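Como gravar a tarefa do ventilador com o kit de garras manuais Hiduvano

Winov > Suporte > Tutoriais > Kit Hiduvano
Atualizado em 2026-08-25

Neste tutorial você vai preparar a mesa, calibrar as garras e gravar uma sequência completa da tarefa "ventilador", a primeira do roteiro de exercícios que acompanha o kit Hiduvano. A tarefa consiste em pegar um ventilador de mesa pequeno que está deitado, colocá-lo em pé e soltá-lo sem derrubar. Reserve 26 minutos para a primeira vez, contando a calibração.

O texto vale para a versão com duas garras. Quem comprou o kit de uma garra só pode seguir até a etapa 3 e depois passar para o tutorial "Pegar e soltar com uma mão".

O que você precisa

Duas garras manuais com os cubos de marcadores já encaixados
Câmera de cabeça com a tira ajustada
Computador com o programa Etetti instalado
Mesa de tampo liso, sem brilho e de cor uniforme
Um ventilador de mesa pequeno e leve, desligado e sem cabo preso
Alguns objetos para compor o fundo da mesa

O ventilador não vem no kit. Evite modelos com a grade solta ou com base móvel.

Etapa 1 – Preparar a mesa

Limpe o tampo e retire papéis, copos e tudo o que não faz parte da tarefa. Mesas de vidro e tampos pretos brilhantes dão reflexo e atrapalham a leitura dos marcadores. Se for o seu caso, cubra com um tecido fosco bem esticado.

Distribua os objetos de fundo na borda mais distante de você. Eles não serão tocados. Servem para que as gravações tenham alguma variação visual, e por isso o roteiro pede que sejam trocados de lugar a cada bloco. Vasos pequenos, potes e enfeites funcionam bem. Não use nada com estampa quadriculada em preto e branco, que pode ser confundida com um marcador.

Deite o ventilador perto do meio da mesa, com a grade para cima. Ele deve ficar ao alcance das duas mãos sem que você precise se inclinar.

Prenda os cabos que passam pelo chão ou afaste-os da área onde você vai ficar em pé.

Etapa 2 – Calibrar as garras

Abra o Etetti e escolha Nova sessão > Duas garras. O programa pede primeiro a garra esquerda.

Segure a garra diante da câmera, com o cubo voltado para você, e gire o pulso devagar até que a barra na tela fique verde. Repita com a direita. Em seguida, feche e abra cada garra por completo três vezes, sem pressa. É assim que o programa registra a abertura mínima e a máxima.

Se a barra ficar amarela, verifique a iluminação antes de repetir. Luz vinda de uma janela bem atrás da mesa costuma ser a causa. Vire a mesa ou feche a persiana.

A calibração vale para a sessão inteira, mas precisa ser refeita se um cubo cair ou for girado no encaixe. O encaixe do cubo direito é mais justo que o do esquerdo em algumas unidades do primeiro lote, e isso é normal.

Etapa 3 – Aproximar as garras

Aperte o pedal ou a tecla de espaço para iniciar. Espere o sinal sonoro e só então mova as mãos. Comece sempre com as duas garras abertas e fora da área do ventilador.

Leve a garra direita até o canto inferior direito do aparelho, abrindo os dedos em volta da borda. A esquerda se aproxima pelo outro lado, com a ponta apontada para o ventilador, e espera ali. Não feche as duas ao mesmo tempo.

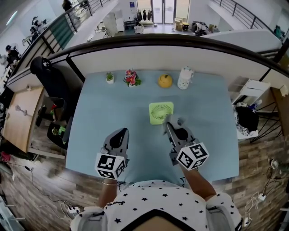

Etapa 4 – Levantar e apoiar

Feche a garra direita na borda, com pressão suficiente para o ventilador não escorregar. Levante esse lado alguns centímetros. Quando ele sair da mesa, entre com a garra esquerda e segure a borda oposta.

Com as duas garras fechadas, gire o ventilador até ficar na vertical e desça a base até o tampo. O movimento deve ser contínuo. Paradas curtas não estragam a gravação, mas voltar atrás e tentar de novo no meio da sequência estraga. Se o ventilador escorregar, deixe-o na mesa, encerre com a tecla X e comece outra tomada.

Abra primeiro a garra esquerda, confira se o ventilador está firme e abra a direita. Recue as duas até a posição inicial e aperte o pedal outra vez para encerrar.

Uma tomada boa dura 11 segundos. As muito mais longas são aceitas pelo programa, mas aparecem com um aviso na lista.

Etapa 5 – Conferir a tomada

O Etetti mostra a gravação logo depois de encerrada, com duas linhas coloridas na parte de baixo, uma para cada garra. Linha cheia quer dizer que o cubo foi lido. Linha tracejada quer dizer que o programa estimou a posição.

Trechos tracejados curtos são comuns no momento do giro, quando uma mão passa na frente da outra. Se o tracejado continuar depois do giro, descarte a tomada. O botão Descartar fica ao lado do botão Salvar e não pede confirmação – cuidado com ele.

Etapa 6 – Repetir e variar

O bloco básico tem 10 tomadas. Entre uma e outra, deite o ventilador de novo e mude um pouco a posição ou o ângulo. Ao terminar o bloco, troque os objetos de fundo de lugar e faça uma pausa. As garras são leves, mas o pulso cansa, e tomadas feitas com a mão cansada ficam tremidas.

Problemas comuns

A garra fecha na tela, mas não na mesa
A calibração de abertura foi feita rápido demais. Repita a etapa 2.

O ventilador gira dentro da garra
As borrachas dos dedos estão gastas ou com poeira. Passe um pano levemente úmido e espere secar. Se continuar, troque o par. As borrachas de reposição são vendidas avulsas.

A câmera perde os dois cubos ao mesmo tempo
A câmera está apontada muito para a frente. Incline-a para baixo até enxergar a mesa inteira e as suas mãos na posição inicial.

O arquivo não aparece na pasta
Sessões com menos de uma tomada salva são apagadas ao fechar o programa.

Exportar e enviar

Escolha Arquivo > Exportar e selecione o formato Org se for treinar o modelo no serviço da Winov. Para uso próprio, o formato aberto traz os vídeos e as posições das garras em arquivos separados. Cada bloco exportado ocupa 186 MB na qualidade padrão.

Lembre que a câmera de cabeça grava também o que está além da mesa. Se houver colegas trabalhando no mesmo espaço, peça autorização antes ou ative a opção Desfocar pessoas na tela de exportação. O desfoque aumenta o tempo de processamento e não pode ser desfeito no arquivo exportado.

Próximo tutorial: Abrir e fechar potes com duas garras (disponível em outubro)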